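Galerie – Nappes superposées et tri des petits objets de table

Page mise à jour le 27/09/2024
Texte : Pejman Kiani
Relecture : Ankit Bisht

Cette page complète les fiches de l'atelier Brorbridge sur l'habillage des tables d'usage courant. Elle traite de la pose d'une nappe imprimée sur une nappe unie et du tri des articles qui s'accumulent sur le plateau : hygiène, boisson, entretien du textile, petits emballages. Les dimensions sont à relever sur place, table par table. La terminologie est celle du cahier Gradesano, deuxième partie.

Nappe de fond

La nappe de fond est unie et de teinte soutenue. Elle couvre la totalité du plateau et déborde sur les quatre côtés. Sa fonction est double : protéger le plateau et donner une limite visuelle nette à la nappe du dessus. Une teinte sombre supporte mieux les marques d'usage, mais elle retient visiblement les peluches et les poils. Prévoir un passage de rouleau adhésif avant la pose de la seconde épaisseur, puis un second passage sur les parties restées découvertes.

Sur un plateau à coins arrondis, le tissu suit la courbe sans pli marqué si la retombée reste courte. Avec une retombée longue, il se forme un cornet à chaque angle. Deux solutions : laisser le cornet et l'orienter vers le petit côté, ou le rabattre à plat sous la retombée. L'épingle est à proscrire sur les tissus serrés, où le trou reste apparent après lavage.

Nappe imprimée

La nappe imprimée se pose en travers, centrée, plus étroite que la longueur du plateau. Il reste de chaque côté une bande unie. Ces bandes doivent être égales ; la tolérance retenue à l'atelier est de 2 cm entre la gauche et la droite, mesurée au bord du plateau et non au bas de la retombée. Un motif végétal répété – baies, tiges fines, feuilles, semis de points – pardonne un léger défaut d'axe. Une rayure ou un quadrillage ne le pardonne pas.

Reprendre dans l'imprimé une couleur proche de celle du fond. Un rappel discret suffit, par exemple dans les points du semis. Si l'imprimé ne contient aucune couleur du fond, l'ensemble paraît posé par défaut. C'est le reproche fait au modèle Mousavi dans sa première version, corrigée depuis.

Lissage

Le lissage se fait à plat, du centre vers les bords, avec la paume. Tirer sur les coins déforme la trame et décale le motif. Les plis de rangement disparaissent au fer avant la pose ; sur la table, on ne corrige que les ondulations. Entre deux tissus lisses, la couche supérieure glisse dès qu'on déplace un objet. Une sous-nappe en molleton 100 % coton, posée sous la nappe de fond, amortit les chocs, mais elle n'empêche pas ce glissement. Il faut alors vérifier l'alignement en fin de tri, objets retirés.

Répartition des articles avant tri

Les articles sont étalés sur la nappe imprimée, à plat, sans empilement. Les bandes unies servent de zone libre pour les bacs. On ne trie pas directement dans les tiroirs : l'étalement permet de repérer les emballages ouverts, les bouchons mal fermés et les papiers glissés sous un objet plus gros. Les formats très différents sont traités ensemble au premier passage, séparés au second.

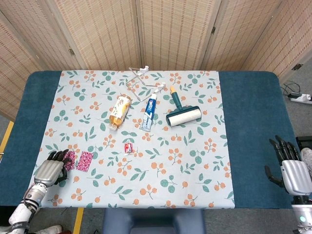

Le premier passage sépare ce qui relève de la salle d'eau, de la cuisine, de l'entretien du linge et du bureau. Un article dont la destination n'est pas évidente reste sur la table jusqu'à la fin. La pratique qui consiste à ouvrir un bac « divers » dès le départ a été abandonnée : il se remplit avant les autres et il faut ensuite le retrier.

Tube de dentifrice

Destination : salle d'eau. Le tube se range bouchon en bas si la base du bouchon est assez large pour le tenir debout, couché dans les autres cas. Contrôler la fermeture du clapet avant de poser le tube sur un textile. Une trace de dentifrice sèche se retire à sec, au dos d'une lame de plastique, puis à l'eau froide. L'eau chaude étale les agents de blanchiment et peut éclaircir une teinte foncée.

Bouteille de thé

Destination : cuisine. Une bouteille en plastique posée couchée roule au moindre mouvement de la nappe et entraîne le tissu avec elle. Pendant le tri, la poser debout dès que possible, ou en biais par rapport au bord de la table quand elle doit rester couchée. Le thé est l'une des taches les plus tenaces sur un fond clair : tamponner sans frotter, rincer à l'eau froide, traiter ensuite avec le détachant Vetance ou un produit équivalent, après essai sur l'ourlet. Ne pas repasser avant disparition complète de l'auréole.

Rouleau adhésif

Destination : entretien du linge, ou crochet près de la porte. Le rouleau ne doit pas reposer sur la nappe par sa face collante. Si le modèle est fourni avec un étui, l'y remettre entre deux usages ; à défaut, laisser en place la feuille usée et ne la détacher qu'à l'usage suivant. Sur une nappe de fond foncée, travailler dans un seul sens, parallèlement au petit côté. Deux sens croisés laissent des reflets sur les tissus à poil ras.

Petit support transparent

Destination : bureau ou étagère, selon ce qu'il porte. Les supports transparents se perdent facilement sur un imprimé clair. Les poser en haut de la zone de tri, toujours au même endroit, et les ranger les premiers. Lorsqu'ils comportent des pinces ou des embouts rapportés, vérifier que ceux-ci sont bien en place ; une arête nue accroche le fil du tissu.

Cartes et sachets plats

Les pièces plates et légères se déplacent au moindre courant d'air et passent sous les autres objets. Elles se prennent par le bord, jamais par pincement du milieu, qui ramasse la nappe en même temps. Les regrouper sur un côté de la table, face imprimée visible, puis les mettre dans une enveloppe ou une boîte basse. Deux pièces de même motif sont rangées dans le même sens.

Petits paquets emballés

Un petit paquet individuel est contrôlé à l'unité : emballage intact, conservation dans le bac correspondant ; emballage percé, élimination. On ne transvase pas dans un bocal commun, les mentions portées sur l'emballage étant alors perdues.

Bacs et casiers

Le casier utilisé à l'atelier comporte 12 cases, toutes de même profondeur. Il pèse 1 085 g à vide et reste stable sur une nappe, à condition d'être posé sur une seule épaisseur de tissu. À cheval sur le bord de la nappe imprimée, il bascule légèrement et marque l'ourlet. Les cases basses reçoivent les articles plats, les cases d'angle les tubes. Les bouteilles n'entrent pas dans le casier et partent directement en cuisine.

Étiqueter sur la tranche, en capitales, au crayon gras. L'étiquette collée a été retirée du cahier en septembre : elle se décolle sous le frottement et finit sur le textile.

Remise en état de la table

Une fois le plateau dégagé, secouer la nappe imprimée hors de la pièce et la reposer selon le même axe. Contrôler les bandes latérales au mètre. Passer le rouleau adhésif sur la nappe de fond sans la soulever. En cas de tache traversante, déposer les deux nappes et les laver séparément pour les premiers lavages – une teinte sarcelle foncée peut dégorger sur un fond bleu-gris pâle.

Lavage à 30 degrés, essorage réduit, séchage à plat ou sur barre large. Repassage sur l'envers pour les imprimés. Pliage en trois dans la longueur, puis enroulement sur tube carton si la place le permet.

Voir aussi : Galerie – Chemins de table étroits ; Fiche – Ourlets et coins arrondis ; Fiche – Détachage des textiles imprimés.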